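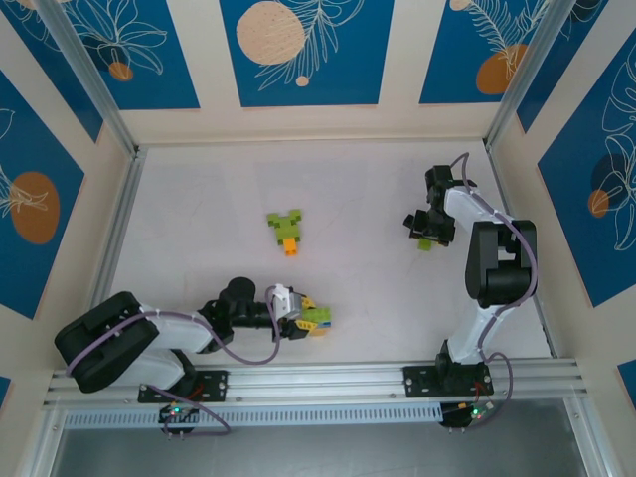
Blue panels with leaf outlines and orange circles on a cream wall

How do I hang panels in a rented flat without losing my deposit?
Posted by plinlow_tenant, June 2025

Hi all, I moved into a one-bed in Plinlow and every wall is cream. I'd love some blue panels with white leaves and flowers and big orangey circles on them, that sort of thing, but my agreement says no nails, no screws and no wallpaper. My deposit is £550 so I'm not keen to gamble it! The walls are painted plaster, a bit chalky in the bedroom. I was thinking of printed fabric over light boards, 2 of them behind the sofa. Has anyone done this with sticky strips and got them off again in one piece? My budget is £200 all in, and I'd rather spend it on the fabric than on fixings.

mossy_kettle
Yes, I've done it in two flats now and got my deposit back both times. Foam board is your friend – it weighs next to nothing and you can cut it with a craft knife. Pull the fabric round the back and tape it down (staples go straight through, ask me how I know). Then wipe the wall with a dry cloth, put your strips on and press for a good half minute. When you leave, pull the tab slowly downwards, flat against the wall, never out towards you. If the paint in the bedroom comes off on your finger when you rub it, I wouldn't stick anything there at all. Lean a panel on top of the chest of drawers instead, mine looked lovely like that. Oh, and take photos of the bare walls first and email them to the agent!

Cilulell
just ask the landlord, mine said yes to nails as long as I filled the holes

wumbei_lane
Agree with mossy_kettle about the foam board, but I'd check the weight on the packet and use more strips than it tells you. One of mine came down in October when the heating went on, and it took a patch of paint the size of a stamp with it. I touched it up with a tester pot and the agent never mentioned it. Also, measure your sofa before you cut anything. I made mine 18 inches wide and they looked tiny once they were up, so I ended up doing the whole lot again.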